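Home Topics Workshop Members Log in
Search this site Go

Gripper catches on the rim when releasing into a sorting box

Helju Kivi
I am assembling a sorting cell in our shared workshop. The arm is required to lower its fingers into a round opening in a card-topped box before releasing the item. The fingers foul the rim when they open. Which setting should be corrected first? 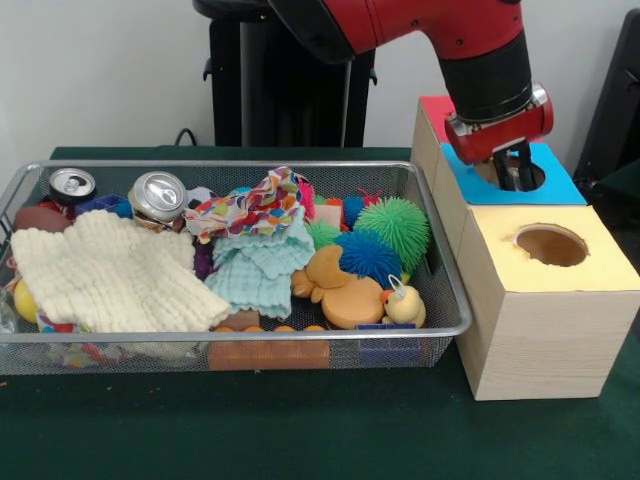

The arm is controlled by Clonance, with the release width set at 38 mm.

Rimantas Ots
Please reduce the release width before altering anything else – 15 mm is sufficient for small items. Soft cloths should be tested separately.

2 comments Share

Piroska Fodor
Use a bigger hole.

0 comments Share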